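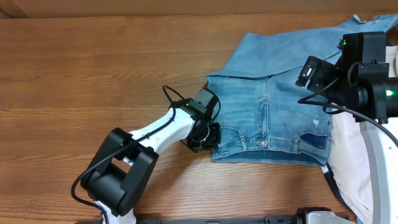
Section 4. House rules for the two-arm folding bench

This section covers setting up the bench, running a folding session and leaving it in a state the next person can trust. It applies at Tustcombe and at Minusthorpe. Where the supplier's booklet says something softer than we do, follow this section.

A word about the booklet. It uses "safe around people" in several places and never says which people, at what speed, or with what in the gripper. Treat the phrase as advertising. An arm that stops when it bumps your forearm may still close its fingers on your thumb, and the green lights tell you only what the maker chose to wire to them. We have found no page that defines them, so in this manual a green light is never permission to reach in.

4.1 Before power

1. Check that both bases are tight on the rail. Use the wrench and try each bolt. Looking at it doesn't count.

2. Follow each cable from the wrist down to the base with your hand. There must be enough slack for the full reach of the arm, and no loop that can snag on the other arm or pull a garment off the table.

3. Clear the tabletop of cups, phones, tools and pens. Garments waiting their turn may stay at the sides, but keep the middle free.

4. Check the garment itself. Empty the pockets. Close zippers. Note any rivets, buttons or raw edges on the session sheet, as these are the places where fingers slip or catch.

5. Press the stop button and pull it out again. If it feels loose or sticks, the session is off.

Caution: Do not tape a cable to an arm link to keep it tidy. Tape holds until the joint turns far enough, and then the connector takes the load.

4.2 Starting up

1. Stand on the operator side with the stop button in reach of your free hand. One person runs the bench. Anyone else stays behind the floor line.

2. Power the left arm, wait for it to hold position, then power the right.

3. Set the speed limit to 50 percent. Read the number back from the screen after you set it. The Lalura control panel has been known to show the old value until the page is reloaded, and the release notes that claim to fix this have claimed it before.

4. Move each arm through its reach on its own. Only then move them together.

5. Lay the garment flat between the arms and begin.

Note: Starting positions vary from one garment to the next. Do not copy yesterday's and assume they fit.
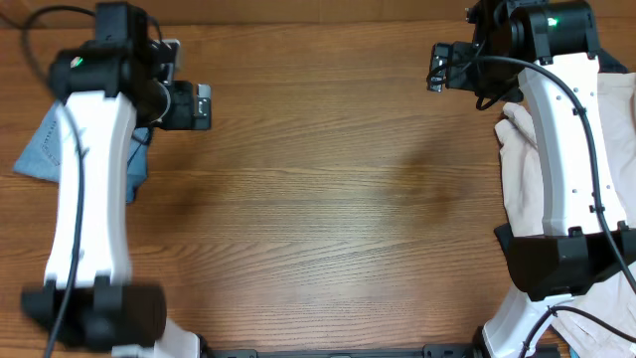

4.3 Between garments

1. Bring both arms back to their own sides and pause the program.

2. Wait 2 seconds after the last movement you can see. A paused program can still finish the step it was on.

3. Say "hands in" out loud, even if you are alone. Roos Cuypers put this rule in and took some teasing for it. It stays.

4. Move the finished piece aside and place the next one. Keep your head and hair out of the space between the wrists.

5. Say "hands out," step back and resume.

Caution: Never straighten a sleeve, hem or pocket while the program is running, however slowly the arms are moving. Every near miss in the bench log began with somebody helping.

4.4 What to write down

The log is worth keeping only if it includes the sessions that went badly. Record the following:

Garment type and fabric
Speed limit as read from the screen
Every stop, with who pressed it and why
Every time a person touched the garment between start and finish

A fold that needed a human hand is logged as assisted. Nijs, the reporting tool, offers a "minor assist" box that leaves the run in the success count. Do not tick it. Henk Van Beek went back through the December sheets and found 19 runs marked that way, and the success rate we had been quoting was wrong by that much.

4.5 Shutting down

1. Remove every garment from under the arms.

2. Lower both arms to the rest position and support each wrist by hand before cutting power. The booklet says the joints settle gently. Ours have dropped.

3. Switch off at the wall and hang the tag on the plug.

4. Sign the sheet with the time of day.

Note: Changes to this section need 2 signatures, one from each site. A message from the supplier is not a signature.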